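Music Features Interviews Collecting Live Shop

Features > Interviews > Signed and Sealed

Thirteen years of waiting by the stage door

The man who runs the Trivik mailing list for collectors of signed records asked us to leave his name out. He lives alone with a lot of vinyl, he says, and would like to keep it that way. We spoke over the phone in March. He talked for two hours and stopped only once, to let the dog out.

His main interest is Wendus, the four-piece that made three albums and then split up over money. He first heard them on a cassette his older brother brought home from a job in Rerkstead.

"It had no case and the label was half gone," he said. "I thought the band was called Wend. I went around record stores asking for Wend for most of a summer."

He now owns 452 records signed by at least one member of the group that made them. The Wendus shelf is the smallest part of that, and it is the one he would save in a fire.
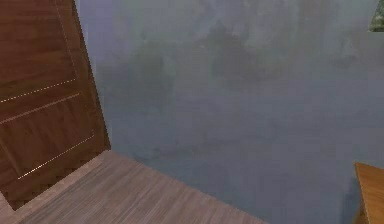
How long did it take to get the whole band on one sleeve?

"Thirteen years. The singer and the bass player were easy, because they kept touring with other people. The drummer signed at a record fair. The guitar player had stopped doing anything in public, and that was the hard one."

The sleeve is the second album, Fülöp, named after a song on side two. He chose it for a practical reason. The cover is mostly white, and a black marker shows up well on it. The first album is dark green and needs a silver pen, and silver pens skip on old cardboard.

He tried the guitar player at four shows over the years. Twice the man was billed as a guest and did not appear. Once the show was canceled after the doors opened. The fourth time he got as far as handing over the record and the pen, and the pen was dry.

"I had a spare in the car," he said. "By the time I got back he was gone. I don't blame him. It was raining."

Since then he carries three pens in his coat and tests them on a receipt before he leaves the house.

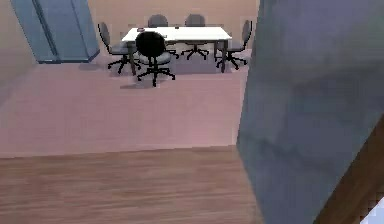
4 min read

The last signature came by mail. A subscriber to the list had worked with the guitar player's sister and offered to pass along a letter. He wrote one page, by hand, and did not mention the dry pen. Six weeks later he was told to send the record.

"I didn't sleep much while it was gone," he said. "I'd packed it between two sheets of plywood. The postage cost more than the album did."

It came back signed on the lower left corner, under the bass player, with no note. He has had it framed behind UV glass and hung it in the hallway, where it gets no direct sun.

The mailing list started as a way to warn people about fakes. It has 3,729 subscribers now, and warnings are still most of what goes out. He says secretarial signatures cause more trouble than outright forgeries – the ones done years ago by an office assistant or a road manager, with the band's blessing.

"People get upset when I tell them. They've had it on the wall since they were 16. But the letters are all made at the same speed, by the same hand, and four people don't sign like that."

He doesn't charge for opinions and doesn't give certificates. He asks for a clear scan of the front and back, and for whatever the owner remembers about where it came from. A ticket stub helps. A story about an uncle usually doesn't.

Would he sell the Fülöp sleeve? He has been asked, and one offer was high enough that he wrote the number down on the kitchen calendar to look at it. He turned it down the next morning.

He is working on the third album now, and has two of the four names. The drummer no longer does record fairs – his wrist is bad – and the singer wants to be paid for each item, which he thinks is fair.

"I'll probably pay," he said. "I just want to meet him when he does it."

Contact us | Advertise | Copyright, all rights reserved | Back to top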